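Ollau bin-picking set, gripper comparison

README, last touched 27th July

What you get

211 pick attempts out of one gray bin, recorded while we tried to decide which of two grippers to keep. The arm is a KUKA in both halves. The grippers are called Andari and Slaoui in the file names, after the folders they were first saved in, and it is too late to change that now.

Layout

andari/ - one folder per session, 20 sessions
slaoui/ - same, 20 sessions
labels.csv - one row per attempt: gripper, session, result, remarks
remarks column - written by Anas Lamrani, spelling as found

Results are "held", "dropped" or "argued". The last one means Taha Metwally and Iman Saber labeled the attempt differently and neither would budge. There are 13 of these. Train on them at your own risk.

Known problems

1. Session clocks in andari/ are an hour off until April. Add the hour yourself.
2. Blocks near the bin walls are harder for both grippers, and Slaoui takes it personally.
3. The cable loop at the wrist hides part of the bin from the fixed camera. With a red bar lying toward the back, as here, expect the mask to come out in pieces.

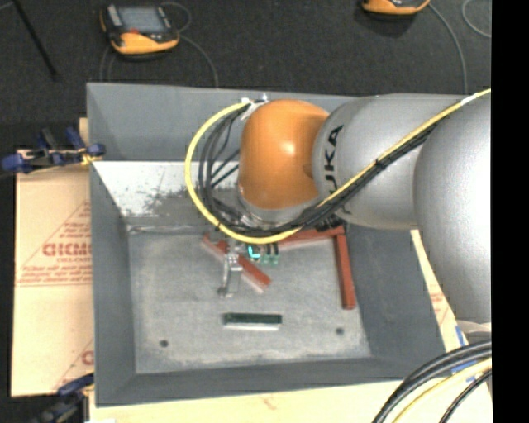 4. Cardboard lettering beside the bin gets detected as a block now and then. Crop to the bin first.

Questions

Naima Soliman answers mail on the set. Doaa El Khatib wrote the loader and would prefer a patch.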